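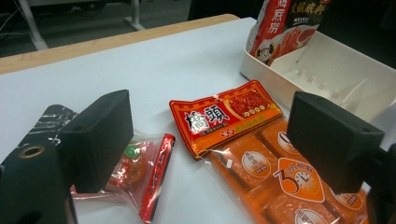 Ketsara Khamphan wrote in the comments under my dishwasher review that she'd believe in household robots the day one of them could put away the groceries without being followed around like a toddler, and that until then she would keep her money in her purse. She added that folding towels didn't count, as a towel doesn't mind being dropped.

Well, Ketsara, I've had the Bollthorpe countertop arm in my kitchen since November, and putting away groceries is most of what I've asked of it, so this review is for you (and for the several people who wrote in to agree with you, some of them quite firmly). I'll warn everybody now that I'm going to spend a lot of time on hot pot packets. We eat a great deal of hot pot at my house, all winter and a fair part of spring, and the packets are what pile up on the table when I come home from the store. They're also, as I've learned, a wonderful way to find out what a robot can and can't do.

What you get and what it costs

The Bollthorpe is $2260 for the arm, the base, a pair of fingers and a small camera on a stalk. I bought mine through Esteves, who were very pleasant on the phone and very slow with the freight. The whole thing weighs 33 pounds out of the box, so please get somebody to help you lift it. I did it alone, and my back let me hear about it for most of a week.

There's also a plan called Lido, $49 a month, that sends new skills to the arm as they come out. The first month is free. Without Lido you get the basics, meaning pick up, put down, hand over, and wipe. With Lido you get sorting, bagging, and what the manual calls "upright storage," and that last one was the reason I signed up. I'll come back to whether I've kept it.

The manual runs to 111 pages and somebody over there cared about it. The section on clamping the base to a table is the clearest writing I've seen in an appliance manual in years, and there's a lovely long index. I only wish the part about teaching it new objects were half as good. I read that chapter with my coffee, I read it again after supper, and I still ended up on the phone.

The job I gave it

My chore is a simple one to say out loud. The packets come home and get laid flat on the table, and they need to end up standing on edge in the Nondberg tray, the white one with the divided compartments, so I can flip through them the way you'd flip through recipe cards. A red pack of base standing up in the left part of the tray with its front facing me is my idea of a job well done. I can do a whole shopping trip's worth while the kettle heats, talking to my sister the entire time.

The trouble is that no two of them are alike. Take the orange 橋頭 package. It has a stiff-looking printed header card at the top and then a clear plastic bag with four orange blocks inside, and as far as the arm is concerned those are two separate objects that happen to travel together. If it takes hold of the card, the blocks swing. If it takes hold of the bag between the blocks, the plastic gives and the whole thing sags like a hammock. You and I would slide a hand under it without giving it a thought, or tip it up against the edge of our palm. The Bollthorpe has no palm, only two flat-faced fingers, and it comes down from above and hopes for the best.

Then there are the little things, the small clear bags with one round something inside, and the long skinny packets shaped like a stick. The arm loves a stick packet as long as it's lying by itself. Put it diagonally alongside something crinkly and you can watch the poor machine start down, stop, back up, and come around from the other side, over and over, very polite about it, like a person trying to get past you in a hallway.

How it did

I'll start with the good, because there's a good deal of it and I was ready to be grumpy.

Boxes are no trouble whatsoever. Tea, crackers, the cardboard kind of curry, pasta — if it has corners, the arm will pick it up, carry it over, and set it down as gently as my grandmother putting a baby in a crib. Cans are nearly as good. It has never once crushed anything of mine, and I'd been braced for that. The fingers can tell when they've closed on something, and they stop. I gave it a ripe avocado on a dare and the avocado came through fine.

It's also quiet. I can have the radio on low and hear every word. When it's unsure of itself it makes a small two-note chime, and I found that charming for a week and then turned it off.

Wiping the table is a success too, and I hadn't expected to care about that. It goes right along the edge, where I always miss the crumbs. My table is white and shows everything, so I do notice.

Now the packets. The stiffer, flatter ones it can pick up most of the time, especially if I leave a hand's width of table between them. Standing them up in the tray is where it comes unglued. To put a soft thing into a narrow slot, you have to turn it, hold it so the bottom doesn't flop, come in over the wall of the tray, and let go at the moment it's leaning against something. I'd never broken that down before in my life! The arm does the turning nicely. It does the coming over the wall pretty well, though it bumps the front of the tray more often than I'd like and the tray scoots. Then it lets go, and the packet folds at the waist and slides down on its face. Sometimes it lands across the divider and stays there with one end in each compartment, and the arm reports that the job is complete.

That last part bothers me more than the dropping does. I don't mind a helper who's clumsy, I've raised two of them. I do mind being told the room is clean by somebody who hasn't looked. The camera can see perfectly well where the packet was before it was picked up, but it doesn't seem to take a second look afterward unless you turn on a setting called Verify, buried three menus down, and Verify makes every item take so long that I've finished the rest of the kitchen and sat down.

Shiny plastic is the other sore spot. Under my overhead light the clear bags throw little bright streaks, and the arm will go after the streak as though it were the edge of the bag. Moving the lamp helped. Waiting for evening and using just the light over the stove helped more. But I don't think a person ought to arrange her lighting around an appliance, and I told the nice young man at Bollthorpe so. He said he'd pass it along, and he sounded as if he meant it.

Things I tried that made it better

Clamp the tray, or put a damp dishcloth under it. This did more good than any of the updates.

Lay everything out with space in between. I know, I know — by the time you've laid it all out you could have put it away yourself. My husband has made this observation too.

Do the heavy blocky packages by hand and leave it the middling ones. The big ones with blocks in them sag the most and block its view of whatever is lying beside them.

Teach it each packet from the back as well as the front. The manual says front only. I did the backs of a few out of stubbornness, and those are the ones it's most sure of today.

About that Lido plan

I kept it through the winter and then let it go. The sorting skill is fun and my nephew could watch it all afternoon, but upright storage was what I was paying for, and upright storage works on boxes and things that behave like boxes. If your pantry is mostly cartons you may feel quite differently, and you should try the free month and see. Canceling was easy, I'll give them that. One screen, one button, no sad face asking me to reconsider.

So can a machine put away the groceries yet?

Some of them, with me standing there. If you have trouble with your hands or shoulders, I think the Bollthorpe might already be worth having, for the cans and the cartons and especially for the handing over, where it brings a thing to you and waits till you've got a good hold of it before letting go. A friend with bad wrists came over and used it for an hour and didn't want to leave. For her it's a different machine than it is for me, and I wish the company talked more about people like her and less about busy families.

For soft, slippery, floppy things in plastic, no. I'd say it's about where my first bread machine was, a lot of promise and a lot of me peering into it. I haven't sent mine back and I don't plan to. It has the wiping and the cans, and every few weeks I lay out a row of hot pot packets and let it have another go at the tray, and it has gotten a little better at letting go.

I'm giving it three stars out of five, with an extra half star if your hands hurt. Ketsara, keep your money in your purse for now, but come by and see it some evening. We'll be having hot pot.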